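Paint sheen and low winter light
January – posted by the site editor
Print this page | E-mail this to a friend

Sheen matters more than colour when a small room gets low sun. A matt emulsion scatters light in all directions, so roller marks and filler patches stay hidden. Anything shinier shows them up, worst of all when the light comes in almost flat along the wall.

I tested two paints in the back room at Gisadholm: Hosance flat matt and Mollah soft sheen, both mixed to the same reference. Each had two coats, with 5 hours between them. By 9 in the morning the soft sheen showed every lap line. The flat matt showed none, but it marked when wiped with a damp cloth.

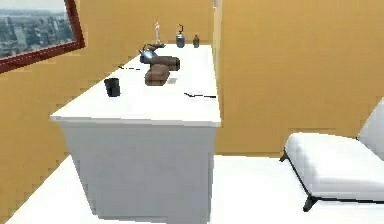

White desk, orange-yellow walls.

Strong yellows are awkward for another reason. Many of the pigments cover poorly, and a third coat is common over white. A tinted undercoat usually saves one – ask for a mid grey or a pale version of the top colour. Stir the tin again before each coat, as the tint can settle.

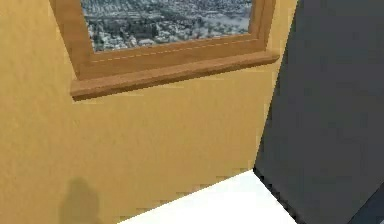
Patchiness is often blamed on the paint when the plaster is at fault. New filler draws water out of the first coat faster than the old surface does, and the film dries unevenly. A mustard-yellow wall with faint lighter and darker patches can look quite pleasant beside a brown wooden window frame, but on a plain pale grey the same variation reads as damp. Prime the filler first and leave it overnight.

Recent items
Skasano roller sleeves compared
Filling hairline cracks
Cutting in without tape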